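Card swap night filled every chair at Bristell

By Esben Blöndal
February 13, 2020

I went to the wallet and card holder evening at Bristell thinking I'd stay twenty minutes, and I ended up helping stack chairs. If you missed it, Bristell is the little craft room upstairs from the Woredmont bakery, and once a season they pick one everyday thing that people carry around and let us all fuss over it. Last time it was umbrellas (fun, but drippy). This time it was the stuff in our pockets, and wow, do people have opinions about the stuff in their pockets!

The idea was simple enough. Bring whatever you keep your cards in, empty it out, clean it, decide what goes back. The organizers had 89 sign-ups, a record for them, and they had to put extra benches out on the landing. I brought my dad's old billfold, and I'm a little ashamed to say it still had a video store membership in it.

What I loved most was how much care goes into making the place feel like somebody's front room. There's striped wallpaper with big brown flowers going up it, and the sheet on the work surface has gray leaves and ferns with little orange blossoms all over.
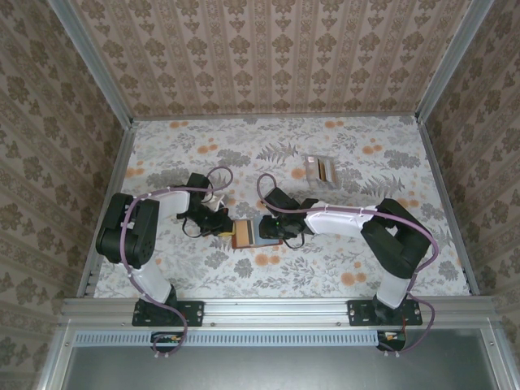

My grandmother had curtains a lot like that, and I told anyone who would listen. The woman next to me said hers had the same ones in green, so we were friends for the rest of the night.

Anyway, the cards. Most of the talk was about holders with plastic sleeves inside, the kind you flip through like a tiny photo album. Half the room swears by them. The other half says the sleeves get cloudy and grabby, and you stand at the register pulling at your bus pass while the line behind you sighs. I used to be in that second group, but I'm softening. A quick wipe with a barely damp cloth and a good long air dry made a real difference on the one I tried, and fanning the pages open while they dry keeps them from sticking to each other. I also picked up a tip I'm keeping: put the card you use most in the front sleeve and leave a couple of sleeves empty, so you can get hold of a page without bending everything.

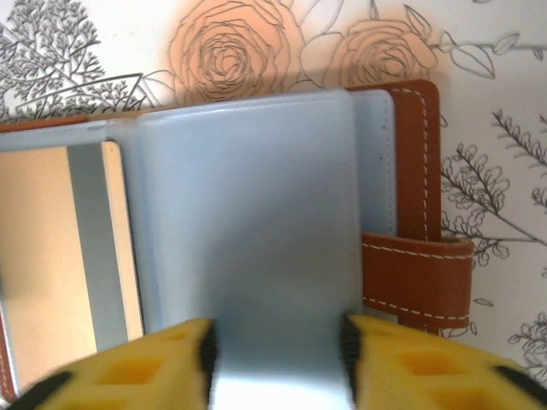
Leather got its own half hour. The advice was to go easy on the conditioner, use your fingers if you don't have a soft rag, and stay well away from the plastic while you're at it. Somebody asked about ink stains and got five different answers, all of them delivered with total confidence. I'm not repeating any of them here until I've tested one on something I don't like.

There was a donation jar by the door for the Lundusen reading room, and it came to 584 dollars by closing, enough for the new shelf lamps with a bit left for bulbs. The bakery sent up a tray of rye rolls around the halfway mark and I'd put those down as the other highlight (get the ones with caraway).

The next evening is in May and the subject is keys and key rings. Sign-up sheets are at the bakery counter and at Hallgrímsson Hardware, and the benches on the landing fill last, so bring a cushion if you're coming late. I've already started looking for the key to my shed.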